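Consejos de taller y cocina
Normas para trabajar con dos brazos robóticos en una mesa de comida

Última revisión: abril de 2020

En el taller de Bresus usamos la misma mesa para tareas de cocina y para tareas de papel: bolsas, tarjetas, bandejas, bollería. Las normas que siguen salieron de un cuaderno que empezó Ciarán Cullinane en febrero y que hemos ido corrigiendo. Valen para cualquier mesa pequeña con dos brazos enfrentados a una misma tarea, sea en casa o en un obrador.

Antes de encender

Despeje la mesa entera y vuelva a poner solo lo que pide la tarea. Si un objeto va a quedarse al fondo de adorno o de referencia, decida su sitio y no lo cambie entre un intento y el siguiente. Los relojes y los mandos a distancia se dejan tumbados. De pie se caen con cualquier roce de un cable.

Limpie la superficie con un paño húmedo y séquela. Nada de pulverizar con los brazos montados: el producto acaba en las juntas y en las placas del raíl.

Revise las bridas de los cables una a una, desde la base hasta la pinza. Un cable suelto se engancha con el codo del otro brazo. Si hay que cambiar una brida, córtela con alicates de punta roma y recoja el trozo.

Bolsas de papel

La bolsa de comida para llevar es de lo más difícil que puede ponerse en la mesa. Cede por donde no se espera, y si está a medio abrir la pinza agarra dos capas a la vez. Un brazo sujeta el borde y el otro trabaja en la boca. Los dos no tiran nunca al mismo tiempo.

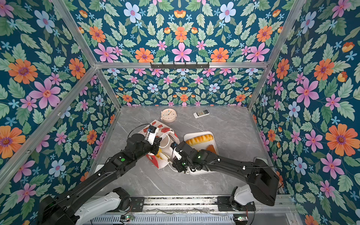 La fuerza de cierre se fija antes de empezar y se apunta. En nuestro cuaderno el papel va con el ajuste 216 y el cartón fino con el 600, pero son valores de nuestro controlador y no sirven para otro. Haga la prueba con una bolsa vacía. Si el papel se rasga por el pliegue, baje el ajuste; si resbala, mire primero si el dedo tiene grasa.

Las bolsas se cambian cuando el borde pierde rigidez. Con el papel corriente eso pasa después de unos pocos usos, y con el de Buvivora, que es más grueso, bastante más tarde.

Bollería y bandejas

- Use siempre bandeja. Sobre la mesa la masa deja migas y grasa que luego aparecen en los dedos de la pinza.
- Separe las piezas lo suficiente para que quepa un dedo abierto entre ellas.
- Lo que ha tocado una pinza no se come. Se guarda aparte, en una caja con tapa, y se tira al acabar la jornada.
- Las piezas glaseadas se dejan para el final.
- Si la pieza es de plástico, de las de escaparate, escríbalo en la hoja. Pesa menos y engaña a quien lea los resultados después.

Tarjetas y hojas

Una tarjeta se coge por el canto o por una esquina, con muy poca superficie de contacto. El paso de una mano a la otra es el punto delicado, y lo hacemos así:

1. El brazo que lleva la tarjeta se para por completo.
2. El segundo se acerca despacio y con la pinza abierta. En esta fase bajamos la velocidad a la mitad, más o menos.
3. El segundo cierra. El primero espera 2 segundos antes de abrir.
4. Si las pinzas se tocan, se para todo y se vuelve a la posición de reposo. No se corrige sobre la marcha.

Conviene hacer el paso en el centro de la mesa, a una altura donde los dos codos tengan sitio.

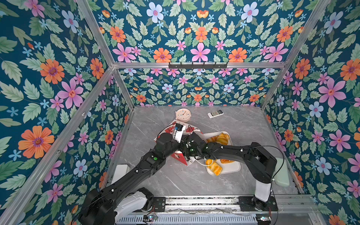

Mientras los brazos tienen corriente

Las manos de las personas quedan fuera del bastidor. Esto incluye recoger una miga, enderezar la bandeja o retirar un papel que estorba. Primero se pulsa la parada, después se espera a que los brazos descansen y solo entonces se mete la mano. Un brazo sin corriente puede caer por su peso, así que sujételo o llévelo antes a reposo.

Mangas recogidas, pelo atado, sin pulseras ni cordones colgando.

En tareas nuevas trabajamos 2 personas: una lleva los brazos y la otra tiene la parada a mano y no hace nada más. Tampoco mira el teléfono.

Al terminar

Lleve los dos brazos a reposo y corte la corriente desde la regleta. Limpie los dedos de las pinzas con alcohol en un paño, sin empapar, y las lentes con una gamuza seca. Las rejillas se aspiran una vez por semana con el cepillo blando.

Anote la tarea, los objetos, el ajuste de fuerza y cualquier parada. En el formato Stella hay una casilla para incidencias; si no hubo ninguna, se escribe «ninguna» y no se deja en blanco. Las hojas van a la carpeta Ghaffari, en el estante de los paños.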